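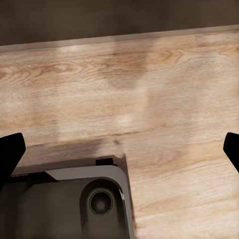

Ruxandra Pascu tells me my demonstrations are the problem and the training is fine, and I would like a second opinion before I throw them all out and start again.

I am teaching a simulated arm to pick up a dark grey device from a wooden table by driving it myself with a Tomar hand controller. The policy only gets the wrist view, the one at the top of this post, plus the joint positions and how far the gripper is open. I have recorded 200 demonstrations over two weeks. Training is done in Flillatura with the default settings, apart from a longer history window.

The arm gets above the device without trouble. Then it stops with the fingers wide open and sits there. Sometimes it drifts a little to one side and back again. If I nudge it down by hand it will usually close and lift, so the last part has been learned. It is the bit between arriving and going down that is missing.

When I drive it myself I do tend to stop there. I look at the wrist view, then at the side view on my other monitor, line up the fingers and go down. The side view isn't recorded. My longest demonstration runs to 2,227 steps and a good part of that is me sitting still. Ruxandra says the arm has learned to wait from me. I thought the pauses would average out over that many recordings.

What I want to know:

Can I cut the pauses out of the recordings I have, or do they need doing again?

Does it matter that I was using a view the arm doesn't have?

Would more table textures help? At the moment it is the same wood every time, with the glare in the same sort of place.

Yichen Lei
Posted 2026-06-05 in Ditley Help, Remote Control and Demonstrations

shortreach

Ruxandra is right, I'm afraid. Pauses don't average out. At the spot where you stop, most of your recorded steps say "don't move", and the picture looks nearly the same in all of them. The arm sees that picture and does what you did most often. Once it has stayed still for one step, the next picture is the same again, so it carries on staying still. The longer history window can make this worse. It can now see that it has been still for a while, and in your data the thing that usually follows being still is more being still.

You can rescue most of what you have. This is how I do it:

Go through each recording and find runs of steps where the arm moved less than a small threshold and the gripper command didn't change. Keep the first couple of steps of each run and drop the rest. Leave the steps around the gripper closing alone even if the arm is still. The fingers need time to close, and if you cut those steps the arm will start lifting too early. I made that mistake on a drawer task and spent a long evening looking for a bug in the controller.

Once you have trimmed, replay a few of the recordings in the simulator from their starting positions. If your actions are stored as target positions they should replay more or less the same. If they are stored as velocities, check for leftover motion at the joins.

Put the history window back to 2 while you test. You can raise it again later if you find you need it.

On the side view: yes, it matters, and I would sort it out before recording anything new. Looking down past the fingers you can't judge height very well, and you have been getting the height from somewhere the arm can't look. Either record the side view and give it to the policy, or turn that monitor off and drive from the wrist view alone. The second is slow and annoying for the first hour. You will probably find yourself using the shadow on the table, and the arm can use that as well.

Piers in the shed

Just get more data. 200 is nothing. We did over a thousand for a cup.

shortreach

Replying to Piers: more of the same data will have more of the same pauses in it. I'd trim first and see.

nettle_and_post

I agree with the trimming, so I won't repeat it. I'd add something on how you drive, as you will end up recording more at some point.

Decide where you are going before you press record. Line things up in your head, start, and go down in one slow movement. Slow is fine. It is the stopping that hurts. If you lose the line on the way down, correct while still moving, and keep that recording, wobble and all. A set in which every approach is perfect gives the arm no idea what to do when it is a bit off, and you say yours drifts to one side and comes back.

I would also record a short batch that begins where it gets stuck. Put the arm above the device with the gripper open, a little too far left, or right, or too high, and only demonstrate the descent and the grasp. I did 11 of these for a peg task and it was enough to get it moving. Yours may need more than that, the object is a different shape and you might want several grasp angles.

As for textures, I would leave them until the arm works on the wood you have. Changing them now gives you two things to puzzle over. If it is staying in simulation you may not need to bother. If it is going on to a real arm, then vary the table and the lighting together, and move the lights so the glare isn't always in one place. Sunell has a write-up in the Ditley guides section on doing that without recording again, by replaying the stored actions and rendering new pictures. It only works if your replays are reliable, so do the check shortreach described first.

One small thing. Look at whether your Tomar has a dead zone set. Mine came with quite a wide one, and very gentle downward movements were being recorded as no movement at all. It made me look far more hesitant than I was.

Yichen Lei

Thanks both. The dead zone was on, and wide. I have trimmed the first half of the recordings and three of the replays miss the device, all from the first day, when I was still storing velocities. I am leaving that day out. The side monitor is off and I don't like it. I'll post again after the next training run – it won't be before Monday, the machine is being used for something else until then.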